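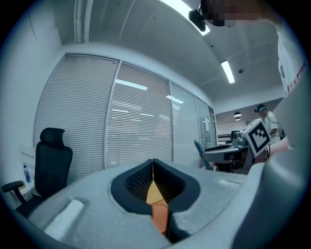
How to Record Demonstrations With the Hand-Held Gripper

Robotics club notes, Duvora project
Last updated January 27, 2021

You have signed up to teach a robot to pick things up, which means that for the first few weeks you will be the robot. Put on the headset, hold the gripper, move a block from one side of a table to the other, and do it again until you have opinions about blocks. This page covers one full recording session from setup to upload. It assumes you have a login for Drudlow (our upload server) and have done the safety sheet.

Our target this term is 1400 usable episodes. An episode is one pick and one place. We had 77 by the end of September, and a fair number of those were of somebody's sleeve.

Before you start

Book a gripper on the sign-out sheet. Two people can record at the same time in the same room, but please use separate tables and don't reach across. If two people are recording, each gripper needs its own marker cube, and the two cubes need different patterns. The tracker sees two identical cubes as one cube that can teleport, and it will believe this with total confidence.

Tie back long hair. Push up your sleeves. Take off dangling badges, especially the ones on lanyards, which love a gripper finger.

Step 1. Check the gripper

Squeeze the trigger slowly and watch the fingers close. The tips should meet squarely. If one is twisted, push it back onto its post until it clicks. If it doesn't click, put the gripper in the Sick Bay box with a note saying what is wrong. "Broken" is not a note.

Wipe the lens with the gray cloth. Do not use your shirt. We have seen the footage that results from your shirt.

Step 2. Put on the headset

The band goes above your ears and the camera sits over your forehead, tilted down. Tighten it until you can nod without it sliding. Look at the spot on the table where you'll be working, open the preview on the laptop, and adjust the tilt until that spot is in the middle of the picture. Most people set it too high the first time and record a very thorough survey of the ceiling lights.

If you wear glasses, put the band on first and the glasses second.

Step 3. Start Nerneck

Nerneck is the recording program. It was written by last year's seniors, who graduated before writing the manual.

Open it and wait for both camera windows to appear. This takes a while. Clicking the icon again opens a second copy, and the two copies will fight over the cameras until you restart the laptop.

Type your initials and the task number, then hold the marker cube in front of the headset camera. A green box should snap onto it. If the box flickers, close the blinds or turn so the brightest light is behind you. Glare on the cube is the usual culprit.

Step 4. Sync

Press Record, hold the gripper up where the headset can see it, and open and close the fingers 3 times. We use this to line up the two videos later. People skip it when they're in a hurry, and then someone on the data team spends an evening lining things up by hand and thinking about them.

Step 5. Record the episode

Start with the gripper at the edge of the table. Move to the object, close, lift, carry, set down, open, and return to the edge. Go a little slower than feels natural. You're aiming for the speed of someone putting away a plate that belongs to a relative.

Keep your free hand out of it. Nudging the block into place with a finger is cheating, and the robot has no finger to nudge with.

If you drop the object, keep recording and pick it up again, then mark the episode "recovered" when you save. Those are useful. If it rolls onto the floor, stop and discard.

Move the object to a new starting place after each episode. After 5 episodes, swap it for a different one from the bin.

Step 6. Check your work

Play back your first episode before doing any more. You want to see the fingers and the object in the gripper video for the whole carry, and the cube in the headset video for almost all of it. Then carry on with the rest of the batch.

Step 7. Upload

Plug the laptop into the network cable and drag your session folder to Drudlow. The Wi-Fi will also accept your folder and finish sometime after dinner. Don't rename anything. Doolan, the script that sorts the files, reads the names and has no sense of humor about "final_REAL_final".

When Doolan prints DONE, put the gripper on its charger, trigger side up, and sign it back in.

Common problems

Green box never appears: the lens cap is on, or you're holding the cube with your thumb over the pattern.

Preview is frozen: unplug the headset camera, count to ten, plug it back in.

Fingers close but won't open: let go of the trigger. If you have let go of the trigger, Sick Bay box.

Your arm hurts: take a break and switch tables with someone doing labels.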